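# Slim cans keep jamming in my wire can rack. How do you load and restock yours?

**posted in Kitchen & Pantry by Zilturby**

I help run the snack corner at our community center in Zustville, and I just got a white wire can rack with parallel lanes for the drinks table. I love it already! We stock slim cans: Pepsi with the lime-green band, Chilsung Cider and Pocari Sweat. My trouble is the lanes. If I lay the cans on their sides, they bunch up at the low end, and now and then one goes crooked and blocks everything behind it.

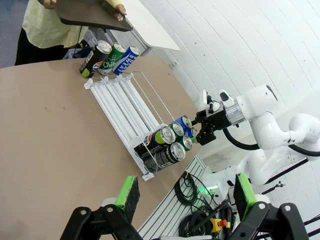
I've tried tipping the rack steeper and I've tried loading it slower. Neither helped much. The rack has to go back on a shelf after filling, so I'd like something that survives being picked up. We go through 31 cans on a busy afternoon, so refilling has to be quick too. Does anyone use one of these with the cans standing up?

---

**Shi**

Yes, stand them up! I fought with mine for a whole summer before I tried it, and I'm so much happier now. With slim cans lying down, the lane has to match the can almost perfectly – a little slack and they turn sideways.

Before you switch, take out everything that's lying down and line up one can of each drink on the table, so you know which lane gets what. I keep mine in the same order every time, cola first, and people really do learn where to reach. 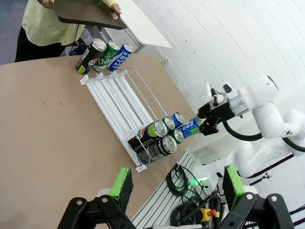
*Last edited by Shi in September, 7:31 PM*

Then fill one lane completely before you start the next. Hold each can near the top and lower it straight down between the dividers, and keep a finger on the one in front so it doesn't tip. Labels facing out, of course. It looks so good when they all match!

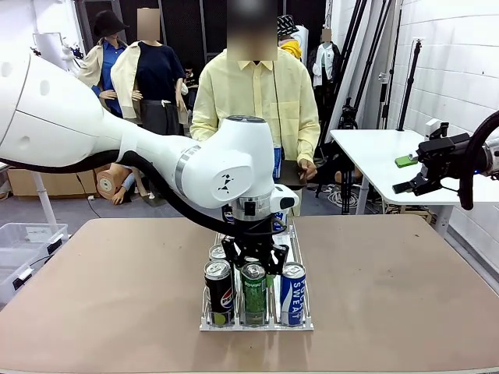 *Slim cans upright, one drink to a lane.*

One more thing: fill it on a big table with plenty of elbow room and only move it to the shelf when you're done. Mine slid off a narrow counter once and I was chasing cider cans across the kitchen.

---

**Josto**

What Shi said. I'd also get a flat tray for carrying the refills over. Saves so many trips to the fridge. New cans go in the back, older ones get pulled to the front:

- Slide what's left in each lane forward.
- Check the dates on the bottom while you're there.
- Add the new cans behind, same drink in the same lane.
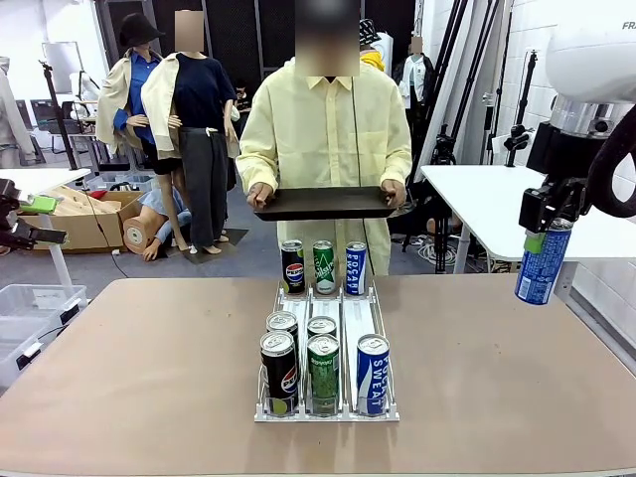

## Related threads

- Keeping a drinks shelf tidy when 7 people use it
- Best liner for wire shelves (1220 views)
- Show us your snack corner! (3000 views)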